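Skolville Branch Library Hours Consultation: Response Data

README for the public release, version 2
January 20, 2025

Summary

This release contains the coded responses to the county consultation on opening hours at the branch libraries in and around Skolville. The consultation asked residents to comment on a proposal to move the branches from fixed staffed hours to a mix of staffed and unstaffed hours. It ran through August and closed at the end of that month. Responses were taken online and on paper.

There is one row per response and 2225 rows in all. Each row has 33 columns. The data cover 8 branches, including Braketti, Besnard and Stuten. The proposal itself, the maps and the county's reply to the consultation are not part of this release.

Files

responses.csv
The main table. UTF-8, comma separated, header row present. Text fields are quoted. Line breaks inside comments have been replaced by a single space.

branches.csv
One row per branch, with branch code, branch name, staffed hours per week at the time of the consultation, and staffed hours per week under the proposal. Joins to responses.csv on branch_code.

codebook.txt
Full wording of every question as printed on the form, with the permitted values and the skip rules.

changes.txt
Record of edits between versions.

Main columns

response_id: whole number, unique, assigned in order of data entry. It carries no information about the date the form was received.

channel: "web" or "paper". Forms filled in by library staff over the telephone are recorded as "paper", as they were written out by hand on the printed form.

branch_code: the branch the respondent said they use most. One value only. If two branches were ticked on a paper form, the value is "MULTI" and the branches are listed in branch_note.

visit_freq: 1 (weekly or more) to 5 (never). Blank if not answered.

travel_mode: "walk", "bike", "bus", "car", "other". Asked of everyone except those who answered 5 to visit_freq.

support_overall: 1 (strongly oppose) to 5 (strongly support). "Don't know" is coded 9 and must be removed before taking a mean.

support_branch: same scale, asked about the respondent's own branch only. Respondents coded MULTI have no value here.

use_unstaffed: "yes", "no", "unsure". Whether the respondent would enter the building with a card outside staffed hours.

age_band: five bands. The youngest and oldest bands were widened in version 2. See Privacy.

comment_text: free text, edited as described below.

theme_1 to theme_4: theme codes given to the comment, in the order in which the themes appear in it. Order does not show importance.

coder: "A" or "B".

The remaining columns are follow-up questions on children's sessions, public computers, parcel pickup and meeting room hire. They are described in the codebook.

How the data were collected

The web form was linked from the library catalog and from the county site. It did not require a login. It set a cookie to discourage repeat entries but did not block them.

Paper forms were available at every branch and were sent to residents on request. Completed forms went into a locked box at the branch and were taken to Stuten for data entry. Each form was keyed once. A second person then read the keyed record against the paper and marked any difference. Differences were settled by Bushra Jafri, who also kept the log of damaged and unreadable forms.

The question on support changed position between channels. On the web form it follows the questions on use. On the paper form it is on the front page, ahead of them. Comparisons of support_overall between channels should take this into account.

Coding of comments

Theme codes were drawn up by Monique Guérin from a first reading of the paper comments and then applied to both channels. Coding was split between two coders. A comment may have up to four themes. Where a comment touched on more than four, the first four were kept.

Code SAFE (personal safety in an unstaffed building) was split from code STAFF (wish to speak to a person) after coding had begun. Earlier comments were read again and recoded. Users of version 1 should note that counts for STAFF are lower in version 2 for this reason.

Form letters were common at Besnard, where a printed reply sheet was handed out locally. These responses have been kept. They are marked in the column form_letter, which is 1 if the comment matches the printed sheet word for word and 0 otherwise. Lightly edited copies of the sheet are coded 0.

Duplicates

A response was removed as a duplicate only if the channel, branch, age band, all scaled answers and the full comment were the same as those of an earlier response. Responses with no comment were never treated as duplicates. Some repeat entries are likely to remain, mainly on the web side.

Privacy

Names, street addresses, email addresses and telephone numbers were removed from comment_text and replaced by [name], [address] or [contact]. Library staff named in comments were treated in the same way. Mentions of elected members were left in. Postal codes were collected and are not released.

Gwenaël Baudry read all comments from the smallest branches before release and withheld those in which the writer could be recognized from the circumstances described. Withheld comments appear as [withheld]; the theme codes are kept.

Please do not try to identify respondents. If you find a personal detail that was missed, report the response_id to the address in changes.txt and do not repeat the detail in the report.

Known limits

The respondents chose to take part. The data are not a sample of residents or of library users, and no weights are supplied. Shares computed from this file describe the responses only.

Responses from people who never visit a branch are few and come mostly through the web.

Braketti was closed for roof repairs during part of the consultation. Its paper forms were held at the neighboring branch in that period, and some may have been entered under the neighbor's code. No correction has been made.

The parcel pickup questions were misread by many respondents as asking about mail delivery. Thibault Caron's note in the codebook lists the answers affected. We advise against using these columns for branch comparisons.

Staffed hours in branches.csv are the posted hours. They do not reflect short closures due to sickness or weather.

Suggested use

The file is suited to tables by branch and channel, to work on the themes raised in comments, and to checking the figures in the county's published summary. It is not suited to estimating how many residents hold a given view.

License and citation

The data may be reused with credit. Cite as: Skolville Branch Library Hours Consultation, Response Data, version 2. Prepared by T. Joly, B. Jafri, M. Guérin, G. Baudry and T. Caron.

Contact for the data: Thierry Joly, library records desk, Stuten.
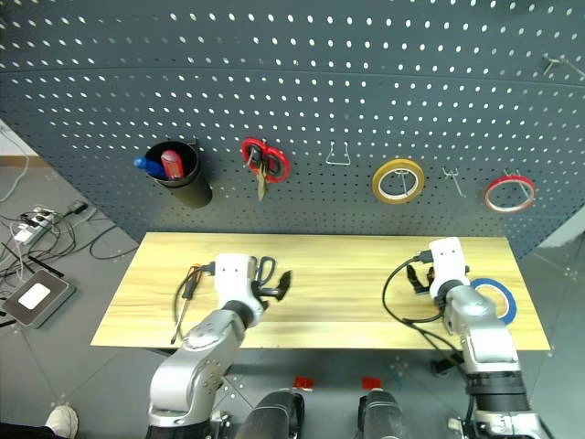 Paper originals are kept at Stuten and may be consulted by appointment for checks against the keyed data. Forms are boxed by branch in order of response_id. Boxes with an open query are sealed with yellow tape and boxes with no open query with red; both rolls hang on the gray pegboard, to the right of the red-handled scissors, and go back on their hooks after use. A box that has been opened for a check must be resealed in the color that matches its status at the end of the check, and the entry in the box log initialed. Forms may not leave the room. Copies can be made on request, with personal details masked.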